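Kitchen and Workshop Tips

Home > Tips > Robot arms at the counter

Good practice for a robot arm on a kitchen worktop

By Vernon Vachon. Updated 2020-10-16

These are the house rules we use at Justum for any arm that works at a kitchen counter. They began as a sheet taped inside a cupboard door at our Pravdale workshop and have grown since. They don't replace the maker's manual or your own risk assessment. If the manual says something stricter, go with the manual.

I have kept to the parts that apply to ordinary kitchen jobs – picking up cutlery, moving dishes, clearing food from one end of the counter to the other. Knives, hobs and glass are on a separate page.

Before you switch on

Find the stop button and put your hand on it. Do this every session, even if you did it an hour ago. The button should be where you can reach it without leaning over the counter.

Walk the arm's full reach with the power off. Check the elbow as well as the gripper. People watch the fingers and forget that the joint behind them swings out wide when the arm folds.

Look at what is behind the arm as well as what is in front. Shelves, boxes and trailing leads all count.

Decide where the person stands and keep to it. We stand on the side away from the base.

Setting out the counter

Work out which items the job needs and which are only there because somebody put them down. For a first trial, take the second lot away. Once the simple version runs cleanly you can bring the clutter back, a little at a time, because a real kitchen counter has bread and bottles on it and the arm will have to cope sooner or later.

Tall things go to the far end. A bottle in the middle of the counter is the item most likely to be caught by the wrist on its way to something else. Low things such as forks and spoons can go nearer the front.
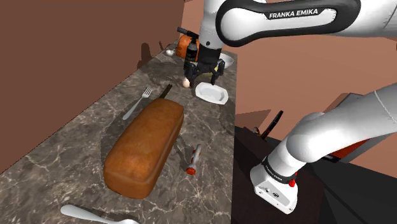 Leave a gap round anything the gripper has to close on. The fingers need room to open before they need room to grip, and on most two-fingered grippers the open position is a good deal wider than the object. Our rule is two finger widths of bare counter on each side of the target. If you can't manage that, turn the item so that its narrow side faces the fingers.

Keep round things away from the edge. Eggs, fruit and anything else that can roll should sit well in from the drop, or in a dish if the job allows it.

Patterned stone is hard on cameras. Veins can be read as edges, and thin grey metal can get lost among them. If your system struggles, try the same job on a plain board first. That tells you whether the trouble is with the surface or with the grasp.

Watch the shadows too. A single strong lamp puts a dark patch beside every object, and some vision software will give you a grasp point in the patch. Two softer lamps from opposite sides are better than one bright one.

Speed and force

Start at the slowest setting that still completes the job. We use 4 levels, marked on a card by the controller, and nobody goes above level 2 with a person in the room.

Set the grip force for the weakest thing on the counter. If there is an egg out, the force limit is the egg's limit, even when the arm has only been told to fetch a fork. Targets get mixed up.

Set a floor height as well. The fingertips should not be able to press into the worktop however badly the grasp is planned. Measure from the surface you are using that day. Chopping boards and mats change the number, and so does moving the base.

Picking up cutlery

Cutlery looks easy and causes more failed grasps than anything else we do. It is thin and it lies flat, and handles slide when they are pushed from one side.

1. Choose where to grip before you choose the path. The balance point is usually some way along the handle. Gripping at the head end means the handle will dip when it lifts, so allow for that.

2. Line the fingers up across the item, one on each side. Closing along its length will just push it away.

3. Stop above it with the fingers open and check both sides for clearance. If one finger is over a dish rim or against another utensil, back out and come in again. Don't nudge things aside with the gripper.

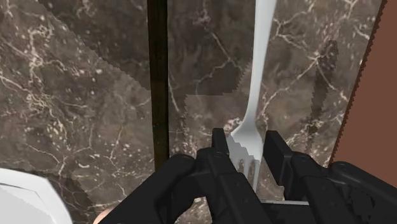 4. Close slowly. If the item shifts before both fingers touch it, open, go up, and start again from step 2.

5. Lift a short way and hold. Wait for 3 seconds before carrying it anywhere. A poor grip will normally show itself in that time.

6. Put it down by lowering it until it touches. Dropping from a height chips plates and sends forks on to the floor.

If it goes wrong

Press stop first and look afterwards. Don't catch a falling item, and don't hold the arm back by hand.

After any collision, even a light one, check the fingertips for play and run the empty cycle once before going back to work. Write it in the log with the speed level and what was hit.

Cleaning and food

Anything the gripper has touched is treated as not for eating, unless the fingertips are food grade and were cleaned that day. Wipe the fingers down at the end of each session with the power off, and get into the joints, where crumbs collect. Check the cloth suits the finish. Some cleaners dull the pads and spoil the grip.

We strip and inspect the gripper every 3,000 cycles, and again each March whatever the counter says. The Stefanou checklist is the one we use for this, and Prinano owners will find the same points under different headings.

Related pages: Knives and sharp tools near an arm. Keeping a session log. Lighting a worktop.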